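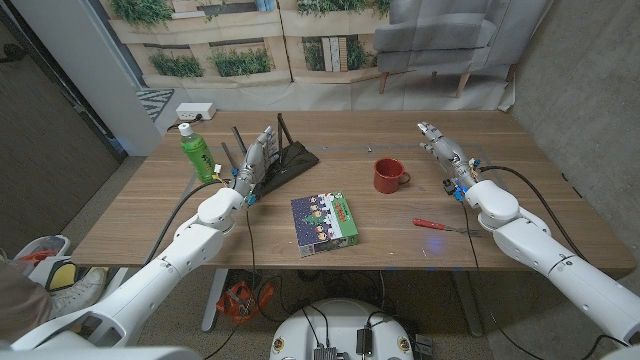

Fig. 1. Two-arm bench, Penry cell. Left hand at the cloth on the rod stand; cable loop visible from the left wrist to the table edge.

Home | Syllabus | Notes | Lab sheets | Contact

Print this page | E-mail this page

Robot Cell Safety, Unit 7
Cable faults and uncommanded stops
Emrys Gough, Foltemton Technical School
October 2018

1. Background

The case for this unit is a run of stops on a two-arm tabletop cell at the Tillora site. The task was simple handling: lift a cloth, move a mug, move a box. The left arm halted in the middle of a reach with the hand still closed. The log gave "joint communication lost" and nothing else. The operator cleared the fault, restarted, and got the same stop on the next reach to the back of the table.

Over 200 cycles had been completed before the first stop. The program had not been changed in that time. The cable had been replaced in January and routed outside the arm shell.

2. What failed

The hand is fed by an external cable. On both arms in Fig. 1 the cable leaves the wrist area and hangs in a curve. The curve takes up slack when the arm folds and pays it out when the arm extends. On the left side it also passes over the table edge, and the edge is a contact point.

At full reach the slack at Tillora was used up and the load went to the wrist connector. The connector had no strain relief. One data contact opened for a few milliseconds, the controller missed 3 packets in a row, and the drive went to a protective stop.

The stop itself was correct behavior. The fault was in the routing. Students often write this up as a software fault, as the only message on the screen came from the software.

3. Why it is a safety matter

A protective stop holds the joints. It does not open the hand. Anything in the grip stays there, and a person will be tempted to reach in and take it. On the second stop the operator did so with the drive still enabled. The connector closed again when the cable was touched, and communication came back. The arm moved a short distance before the operator pressed the emergency stop. There was no injury.

Two separate errors are present:

- The controller was set to resume on its own once communication returned. This setting must be off.
- The operator entered the work area on a protective stop, which is not a safe state for entry.

Consider also what is on the table. The bench in Fig. 1 has a knife lying among the task objects, with the blade toward the right arm. A sharp object changes the risk rating for the whole work area, including the part used by the other arm. Rate the worst object present, whether or not the program calls for it.

4. Corrective action

The Liltenix service note for the cell gives a slack length of 400 mm at the wrist, measured with the arm at full reach. The following was done at Tillora:

a) Cable clamped to the forearm shell, with strain relief at the connector.
b) Edge guard fitted where the cable crosses the table.
c) Automatic resume turned off. Restart now needs a reset from outside the work area.
d) Full-reach test added to the start-up check, both arms, at low speed.

Item (d) was skipped on the first day after the repair and had to be put on the sign-off sheet.

5. For the lab session

Read the service note before you come. Bring a sketch of one cable path on the Penry cell with every contact point marked - table edge, shell joints, connector. Mark the arm position at which slack is smallest. This may not be full reach, so check the folded positions also.

The written report is due at the start of Unit 8.

Comments (3) | Share (7)

Previous unit | Next unit | Top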